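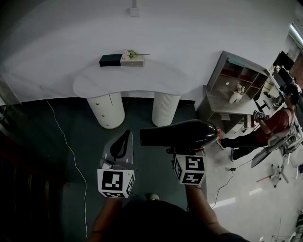 2 August 2023

I have been at Encombe for five years now, and for most of that time my job was packing and returns. Hair dryers, lamps, small kitchen things. Something comes back, you open it, check it, coil the cord, put it in the right box and send it on. In December the company signed up for a system from Remorent that is supposed to do part of that work, and my days have been different ever since.

The change came in slowly. First there was a meeting where they told us no jobs would go that year. Then three people from our shift were asked if they wanted to move over to the training side, and I said yes, mostly for the hours. We hold the grippers in our own hands and do the ordinary household motions with them: pick up the hair dryer, set it down, move a box, pick the dryer up again. The software learns from the recordings. The marker cubes have to stay where the camera can find them, and you get used to that faster than you would think.

What I did not expect is how much of my old job I had stopped noticing. With fingers, you turn a dryer over without a thought. With two jaws you have to decide where to pinch it, which way the nozzle should point and what the other hand is doing in the meantime. My first clean set took 11 tries. I used to do that same thing all shift while talking about dinner.

The work is easier on my back and harder on my forearms. We asked for shorter blocks and got them. The pay is the same, which some people on the packing line find hard to believe — I have shown my slip to two of them.

The line itself has changed too. The Jumow software now decides the order things come down in, and people there say they talk less because the pace is steadier. The slow spells in the afternoon are gone. I used to complain about those, but that was when you found out whose kid was sick and who was looking for a car. On the training side it is quiet in another way. You both have your heads down over your own grippers and an hour goes by.

I don't know what happens when they have enough recordings. I asked, and the answer was that there is always another object. Maybe so. The contract with Remorent is up for renewal in December, and I have put my name down for the maintenance course over at the Rawat building, room 605. It runs in the evenings and the company pays for the first half.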